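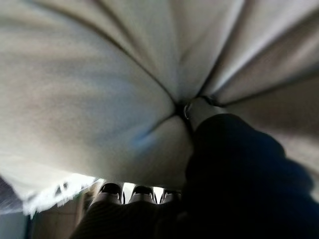 Cream cloth, close up.

I stopped reading books some time in my thirties. I didn't decide to. I had a job with a long train ride and I read on the train, and then I had a job without one. By last September I had finished one book in a year, and it was a short one about drains that I needed for the kitchen.

So I've been trying to get back to it, and a few people have asked how it's going. It's going fairly well. Here are some notes.

Where I read

I used to think I could read anywhere. I can't any more. In bed I'm asleep by the second page, and at the kitchen table I start looking at post. What has worked is having one seat that is for reading and very little else. It needs a lamp behind the left shoulder, somewhere to put a mug and something soft behind the back. I spent too long on the lamp. The first was an Erno clip-on from the market, which slid down whatever it was clipped to, and the second was too bright. The one I use now came from my aunt and has a dent in the shade.
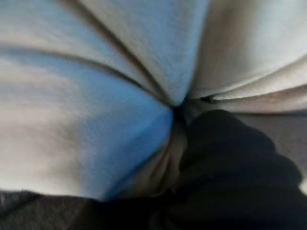 The mug is a bigger problem than the lamp. If I have to get up to reach it I end up in the kitchen, and then I'm emptying the dishwasher. I've put a stool within arm's length and that sorted it out. My phone goes on the shelf in the hall. I can hear it if someone rings, but I'd have to stand up to look at it, and mostly I don't.

When I read

Evenings were no good. I kept setting aside an hour after supper and then falling asleep or watching something. Khôi Chu, who I used to work with, told me he reads before breakfast, and I said that sounded awful. I tried it anyway. I get up at half past six now, make tea, and read until a quarter past seven. Some mornings I only manage a few pages – the boiler man came one week and the clocks changed the next – but over a month it adds up to a decent-sized book.

I don't set a target. I tried one of those reading apps, Delovix, which sends you a message if you've missed a day. I missed 4 days with a cold and the messages got so cheerful that I deleted it. I write titles in the back of an old diary instead, with the month and a word or two. "Good." "Too many cousins." That sort of thing.

What I read

My mistake was starting with the big one. I had a family saga on the shelf, 906 pages, that I'd been meaning to read since it was given to me, and I thought I'd begin with that and everything after would feel easy. I got to page 117 and stayed there for most of the autumn. I knew who everyone was, I just didn't want to go back to their farm.

In the end I put it in the charity bag and took 5 thin books out of the library. Two were detective stories, one was about a man walking along a canal, and the others I picked by the cover. I read all of them, and I'd read the canal one again.
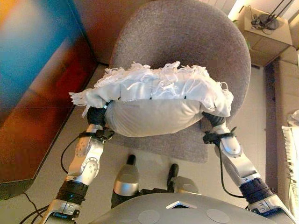 Giving up on a book

I was brought up to finish things, and I found this hard. My rule now is fifty pages. If I don't care by then, it goes back. Library books make this much easier than bought ones, as I haven't spent anything and the woman on the desk at Renaud Street never asks.

I've given up on three so far. One of them I took out again in January and enjoyed, so perhaps I was just tired the first time.

Next on the pile is a history of lighthouses, which has a lot of plates in it and rather small print. I've also reserved another by the canal man. There are two people ahead of me in the queue for it.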